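How to Lay a Waffle-Weave Tablecloth for a Snack Table
Hostcombe Home Pages — updated May 11, 2022

A waffle-weave cloth is a good choice for a snack table. It soaks up small spills and doesn't show crumbs much. It also shrinks, slides, and hangs crooked if you put it on in a hurry.

What you need
A tablecloth at least 13 inches longer and wider than the tabletop
An iron, or a dryer with a low setting
5 cloth clips (optional)
Plates and snacks

Step 1. Wash the cloth before you measure it. Waffle cotton pulls in the first time, and a cloth that fit in the package can come up short. Dry it on low.

Step 2. Find the middle. Fold the cloth in half both ways and pinch the corner where the folds meet. Set that point on the center of the table and open the cloth outward.

Step 3. Check the front edge. Stand back a few feet and look at it straight on. Waffle weave stretches, so one side may drop lower than the other. Tug from the back, a little at a time. A small wave in the hem is fine for everyday use.

Step 4. Put the plate down first, toward the front where people can reach it. Bags and boxes go behind it. A flat bag can lie down, and a small box can stand at a back corner.
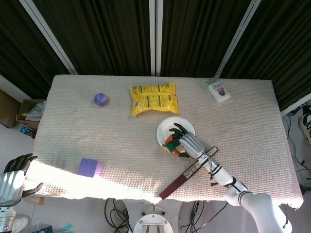

A reader signed Gamidon wrote in that clips are a waste of money on a cloth this heavy, and that a full plate near the front does the same job. We still use them outdoors — wind gets under any cloth.

Step 5. Watch the sun. White cloth in a bright window throws a lot of glare, and chocolate left on that side goes soft. Move it to the shaded end or draw a curtain.

Step 6. When you're done, lift the cloth by its corners and shake it outside. Treat grease marks with dish soap before washing. Skip fabric softener; it keeps the weave from soaking things up.

Next page: Folding and storing table linens until September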